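The Altuline is a wired and wireless intruder alarm panel for houses, small shops and rental units. It replaces the older Brenura panel and fits the same back box, so existing cable runs can stay where they are. The Brenura is no longer sold. Spare boards and lids for it are still stocked.

## What the panel does

The panel watches door contacts, motion detectors, glass-break detectors and panic buttons. When a zone trips while the system is set, it starts the entry timer or goes straight to full alarm, depending on how the zone was programmed. It then sounds the siren, switches the relay outputs and sends a signal over the network connection, with the cellular module as backup if one is fitted.

The event log is written to memory that keeps its contents without power. Each entry holds the zone name, the user code, the time and the type of event. Entries cannot be edited or deleted from the keypad, including by the installer. An owner who needs a record for a police report or a claim can export the log as a plain text file with a checksum at the end.

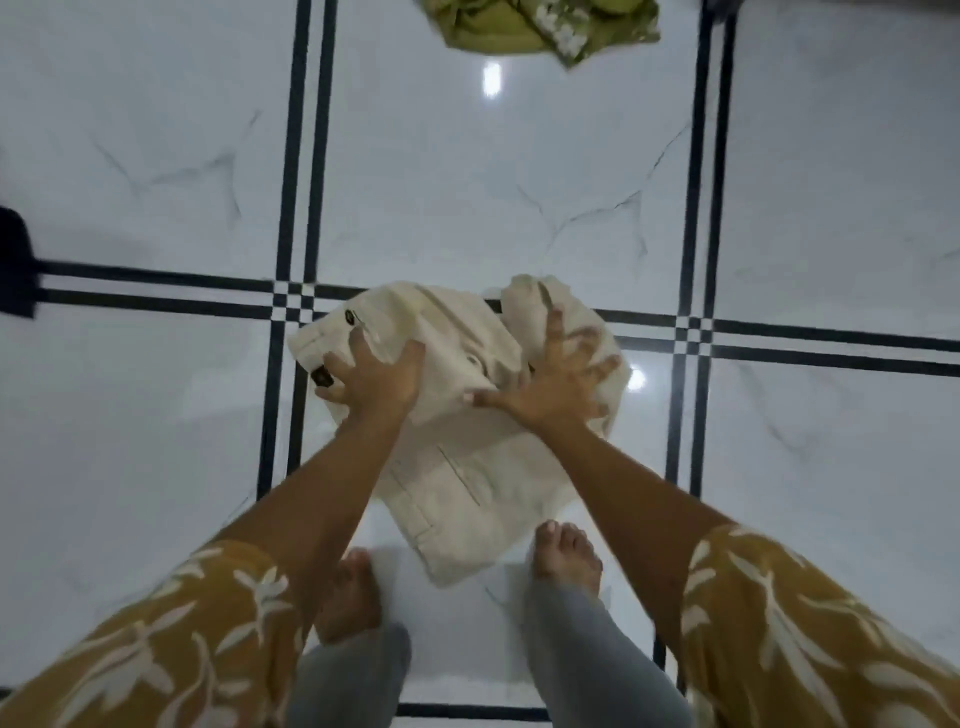
Power loss, low battery, cable cuts and an opened lid are logged the same way as alarms. A cut siren cable triggers the siren's own battery. Radio interference lasting longer than the supervision window is reported as a fault by day and as a tamper when the system is set.

## Specifications

| Item | Value |
|---|---|
| Zones | up to 32, wired or wireless in any mix |
| Keypads | 3 |
| Relay outputs | 2, changeover, unpowered |
| Network | Ethernet standard, cellular module optional |
| Backup battery | sealed lead-acid, sold separately |
| Enclosure | steel, hinged lid, front and rear tamper switches |
| Warranty | 3 years, parts only |

The relays are not rated for mains voltage. Use a contactor to switch exterior lighting.

## Zone types

- **Entry/exit.** Starts the entry timer. Use on the door people normally come in by.
- **Immediate.** Full alarm with no delay.
- **Follower.** Acts as entry/exit if the timer is already running, and as immediate if it is not.
- **Panic.** Live at all times. Can be silent or audible.
- **Tamper.** Live at all times, cannot be bypassed by a user code.

Follower zones cause more support calls than the rest put together. If a hallway detector goes into alarm every time the owner comes home, check that the front door contact is an entry/exit zone and that it opens before the detector sees anyone.

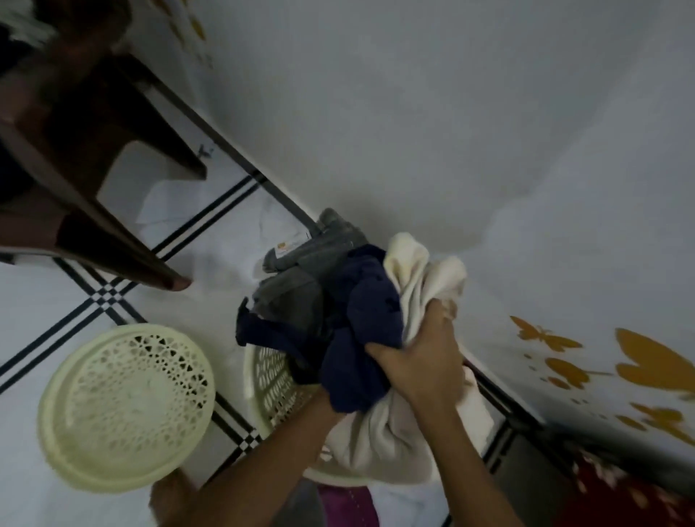

*Text: Abena Antwi, product documentation. Technical check: Valentin Besson. Last revised 16th June.*

## Panic and duress codes

Each user code can have a matching duress code. Entering it unsets the panel in the normal way and sends a silent signal. The keypad shows nothing different. Duress codes are off by default and have to be turned on by the installer, user by user.

The panel does not call the police. It signals a monitoring station, an app account or both, and what happens next depends on the contract with the station and on local response rules. In many areas an unverified alarm gets a low priority, and some towns charge for repeat false alarms. Check this before choosing audible or silent signaling.

For verified response, set the panel to confirmation mode. A confirmed alarm is sent only after separate zones trip within the confirmation window. The first activation is still logged and still sounds the siren.

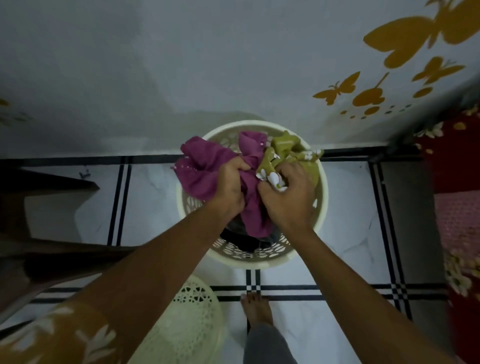 Confirmation mode needs some thought about detector layout. A single motion detector covering a whole ground floor will never confirm on its own. Place detectors so that a person moving from a forced window or door toward the bedrooms has to cross more than one field of view - overlap between them is acceptable.

## Fitting notes

Mount the panel inside the protected area, out of sight of windows. Do not mount it on an outside wall behind thin cladding. Keep wireless receivers clear of metal ductwork.

End-of-line resistors go at the detector. Fitting them at the panel end passes the walk test but leaves the cable unsupervised.

Brenura owners should note that the resistor values have changed. The bag supplied with the Altuline has the correct ones.
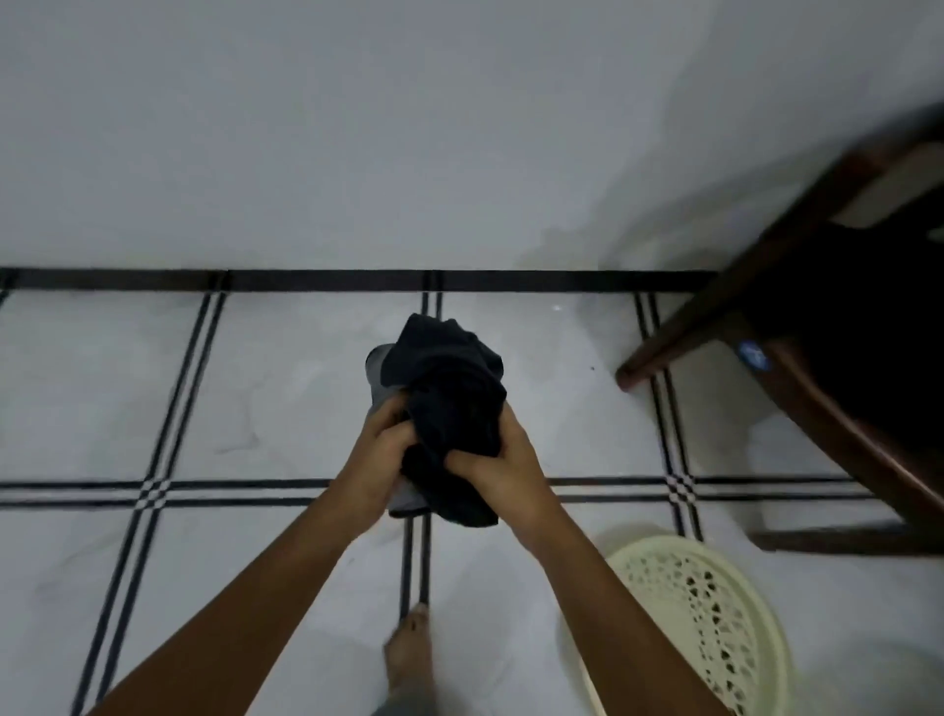

*Dark navy garment, held in both hands.*

## Ordering

The panel ships with one keypad, resistors, fixings and a printed manual. Siren, battery and cellular module are separate lines. Trade accounts are handled by Kojo Kwofie at the Montoya depot. Returns need a number from the same desk before shipping - parcels without one are held.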